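How a Robot Learns to Do the Dishes
A Bruvstead Robot Club explainer for curious kids, ages 8 and up
June 2018

Have you ever put a plate in a dish rack? You probably did it while talking, or humming, or thinking about lunch. Your hands just knew what to do. Now imagine you had to explain every tiny bit of it to somebody who has never seen a plate before and has no idea what "careful" means. That's what our club does, and it is so much fun!

The student team at Bruvstead Robot Club picked dishes as this year's big project. We call it Project Clistora. The goal is to have two robot arms work together at one table and tidy up plates, cups and bowls. In November we'll take it to the Ekura Challenge, where school clubs show off robots that help around the house.

What is a robot arm, anyway?

Look at your own arm. You have a shoulder, an elbow and a wrist. Those are joints, and they let your arm bend and turn. A robot arm has joints too, and inside each one is a motor. When the motors turn by just the right amounts, the arm reaches where you want it to go.

At the end of the arm is the gripper. Think of it as a hand with only two fingers. Try this at home: pick up a spoon using just your thumb and one finger. Easy! Now try a plate. (Use a plastic one, please.) It wobbles, doesn't it? Plates are wide and smooth, and most of the weight is far away from where you're holding on.

We gave our two arms names, of course. The left one is Ekky and the right one is Zhong. Zhong is named after the team's very first robot, a little rolling thing that was always bumping into chair legs.

How does it know what to do?

There are two ways to teach a robot. One is to write down every move as a list of orders: go up, turn left, open, close. This works great if the plate is always in the same spot. Move the plate over by the width of your thumb, though, and the robot grabs air!

The other way is to show it. One of us steers the arms through the whole job while the computer saves all the moves and everything the cameras see. One time through is called a demonstration. Then we do it again with the dishes in different places. And again. And again! So far we've saved 321 demonstrations, and 200 of those were good enough to learn from. The rest had drops and bonks in them.

After that, the computer hunts for patterns. It works out things like "when the plate looks like this, the fingers should go there." Nobody types that in. It comes from all that practice, kind of like how you learned to catch a ball.

Why so many cameras?

Cover one eye and try to touch the tips of two pencils together. Tricky! One view of something doesn't tell you enough. A camera that stays still can see the whole table and both arms, but an arm might get in the way of the very thing it's reaching for. A camera near the gripper gets super close to the dishes, but it can't see what the other arm is up to. Put the views together and the computer has a much better idea of what's going on.

What's the hardest part?

Racks! A slot in a dish rack is skinny, so the plate has to be turned up on its edge and lined up with the wires. In our last test, Zhong got 62 plates into a slot before we had to stop for the day. We cheered for pretty much every one. Cups are easier, and bowls are somewhere in the middle - they like to roll.

Our favorite test dish is the pink plate with the bear on it. It says "SWEET DEAR" under the bear, and we still argue over whether it was supposed to say "bear."

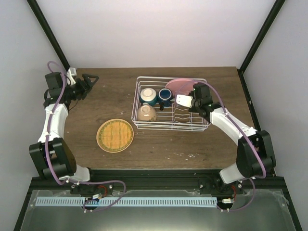
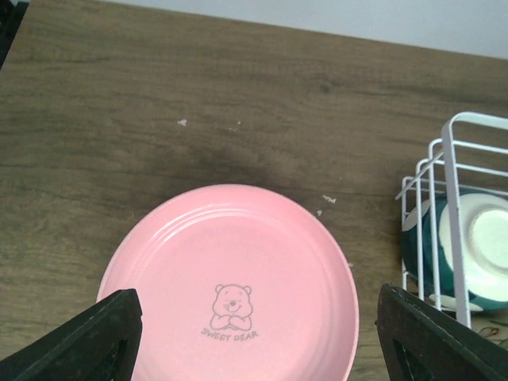

Project Clistora's dish table: both arms and the rack (first picture), and the bear plate between the gripper fingers (second picture).

Try it yourself

Ask a friend to be the robot and close their eyes. Using only words, guide them to pick up a plastic cup and set it on a folded towel. Then trade places. Count how many orders it takes, and see if you can do it with fewer next time!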